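Zuzana Kubíček looks after the hand on the tabletop cell at Savora. The fingertip pads come first, she says. "I wipe them every morning and swap the set at 2000 grasps. Past that they slip on round handles."

The forearm takes longer. She checks the joint cables with the arm folded, then straight – a loop that looks fine in one pose can pull tight in the other. "Cable ties go on last. Tie early and you cut them all off again."
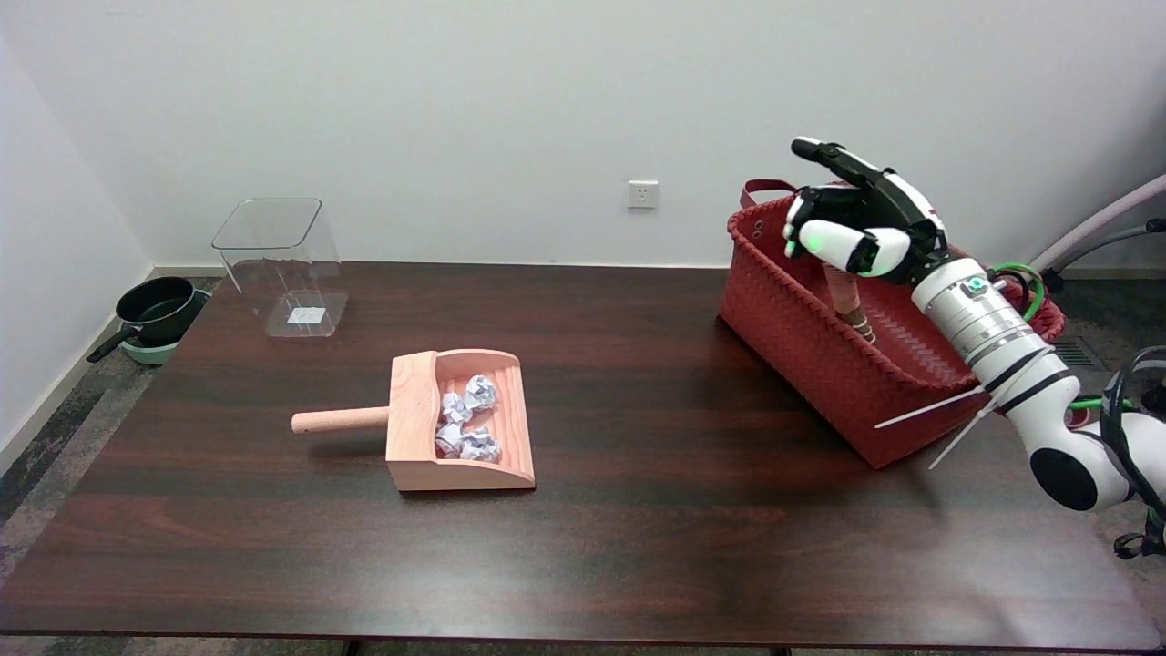 Her first test after any repair is a slow close at 100 grams of force on the thumb. "If the thumb reads late, I redo the zero. I don't touch the gains." Error 898 still comes up after a cold start in January, and she has no fix beyond a second homing run.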